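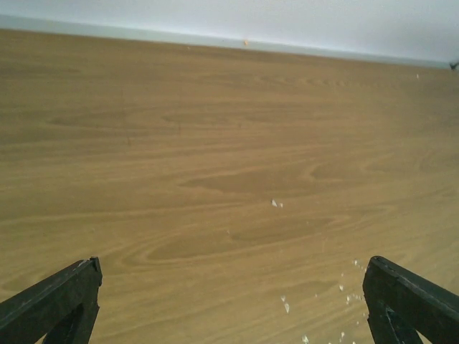 Bilal Moussa

Shadi Akl has been repairing and refinishing tables for most of his working life, and for the past 12 years he has done it from a unit behind the old bus depot in Flundside. He does chairs if he has to. He would prefer a table.

"A chair is all joints," he said. "You glue it, somebody leans back on it, and it comes in again in October. With a table the work is mostly on top, where people can see it."

He learned the trade from his uncle in a shop that sold beds and wardrobes and kept a small bench at the back for repairs. He was 16 and wanted to be a driver. The uncle gave him a kitchen table with a burn in it the shape of an iron and told him to get on with it. It took him nine days.

"I went too deep," he said. "I was trying to chase the burn out and I made a dip you could have eaten soup from. My uncle put a marble on it and the marble rolled to the middle. He didn't say anything. He sold it to a man who kept it under a cloth."

Most of what comes to him now is ordinary household furniture. People bring rings from hot mugs, nail varnish, felt pen, and scratches from dogs. White rings are usually in the finish and can often be dealt with in an afternoon. Black ones have gone into the wood and take longer. He asks every customer what they have already tried, and he says the answers are not always complete.

"They tell me they wiped it with a damp cloth. Then I smell it and it's had vinegar, toothpaste, mayonnaise, everything in the cupboard. I don't mind. I just need to know what I'm sanding through."

Veneer is the part of the job he talks about most. A lot of tables that look like one thick piece of timber have a thin sheet of it glued to something cheaper. He doesn't look down on it. Some of the best surfaces he has worked on were veneered, and a good sheet can show a figure that would be difficult to get from a plain board. But there is very little to work with, and a machine sander will go through it in seconds.

"You see the colour change and by then it's finished," he said. "So I do those by hand. It's slow and I charge for it, and I tell people the price before they take the table out of the car."

He keeps a ledger of every job. The number on the page the morning I visited was 1594, a drop-leaf table from a house in Purba with one leaf much paler than the other. The owner had kept that leaf folded down out of the sun for years. She wanted them to match. Shadi had told her they would get close, and that another few summers with both leaves up would do the rest.

Not everyone takes the advice. He remembers a couple who brought in a long dining table and asked for it to be made black. He spent an hour trying to talk them out of it, because he liked the grain, and then he made it black.

"It's their table. They eat at it, I don't. They sent me a photo and it looked all right."

For a finish he mostly uses a hard wax oil, put on thinly with a cloth and left overnight between coats. He used lacquer for years at Zandlow, the furniture maker where he worked before setting up alone, and he still thinks it is the right choice for a café or a school. At home he prefers something the owner can patch without calling him. He sends every customer off with a small jar and a sheet of instructions.

Zandlow is also where he picked up the habit of working in low light. He turns off the ceiling lamps and sets a single light at one side, nearly level with the surface, so that every scratch throws a shadow. He did this for me with the drop-leaf, which had looked smooth. It was covered in fine circles.

I asked whether he makes enough from it. He said he does, in most months, and that moving to a smaller unit helped. He takes on 2 large jobs at a time and no more. The waiting list is around three months.

His daughter has started coming in to learn upholstery on the chairs he would otherwise turn away. He has given her the bench by the door, where the light is better.

The table he uses at home came from a house clearance and has a candle burn near one end. He has been meaning to sort it out since they moved in.

"My wife puts the bread basket on it," he said.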